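Clorcombe Guest House
Housekeeping Guide, Part 4: Cloths and Table Linen

4.3 Laying out, smoothing and folding the cloths

This section is for all persons who prepare the linen at Clorcombe, also those who come only for the weekend. It replaces the old sheet from November. If something is not clear, please ask Carmela Messina before you start.

What you need

- The folding table in the linen room
- One base cloth, in a plain color
- The cloths to be folded
- The Tromel hand steamer (only for deep creases)
- The linen book and a pencil

Preparing the table

1. Wipe the table with a damp sponge and let it dry fully. The base cloth takes up any water that stays behind, and then a mark comes through to the cloth on top.

2. Spread the base cloth over the table. Begin at the back and pull it toward you with flat hands.

3. Smooth the cloth from the middle to the sides. A few light creases do not matter. A thick crease does matter, so lift the cloth and lay it again.

4. Look at the hem at the front. It should hang a little over the side of the table and be more or less straight. Our base cloths were hemmed by hand, and some of them are not even. Do not pull at one corner to correct this.

Note: The base cloth is not folded away between two lots. Leave it on the table until the day is finished.

Caution: Do not put pins in the base cloth. Guido Martinelli found two of them last summer with his thumb.

Opening a cloth

5. Take one cloth from the basket and check the label. Cloths numbered 121 and 122 are the long ones for the breakfast room and are folded differently (see 4.5).

6. Lay the cloth on the back half of the base cloth. It will be bunched, and this is normal. Do not shake it in the air, as the lint goes everywhere and the room has only one small window.

7. Find a corner. With a dark cloth on a light base this is easy, with white on white it is slow. For this reason we keep base cloths in several colors.

8. Hold the corner with one hand and draw the flat part out to the side. With the other hand keep the bunched part in its place.
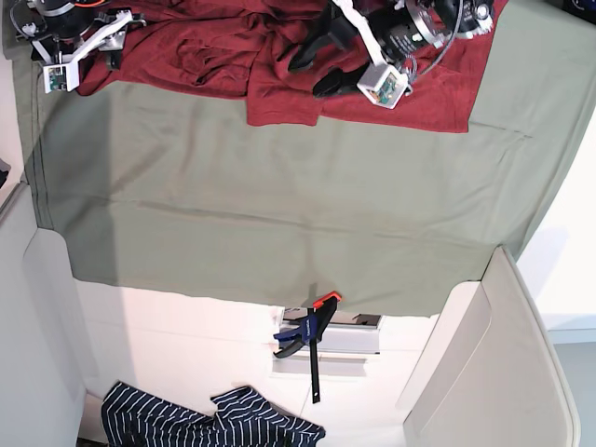
9. Open the folds one after another, going from the flat part into the bunched part. If you pull at the whole cloth in one time, the base cloth moves too and you must begin again from step 2.

10. When the cloth lies open, turn the seams to the underside. Pass your flat hand over it from the middle to the outside.

11. If there is still a deep crease, use the steamer on the low setting. Keep it moving. Wait until the place is cool before you fold.

Caution: The red cloths can give color when they are damp. Never leave a damp red cloth lying on the base cloth. Hang it over the rail by the door.

Folding

12. Bring the left side over to the right side and match the corners. Smooth.

13. Bring the top down to the bottom. Smooth again.

14. Fold once more in the same direction for the small shelves. For the Jilwood cupboard this last fold is not necessary.

15. Lay the folded cloth on the pile with the closed side to the front. Write the number in the linen book.

Note: A pile should not be higher than the wooden strip inside the shelf. Higher piles fall when somebody takes a cloth from the middle.

If a cloth will not lie flat

- Check whether the hem has shrunk. A shrunk hem pulls the cloth together at the edges and steaming helps only a little.
- Check whether the base cloth itself has moved.
- Put the cloth aside for Kavinda Herath, who does the repairs, with a slip of paper that says where the problem is.

For lost numbers or missing labels, call the house line, extension 300.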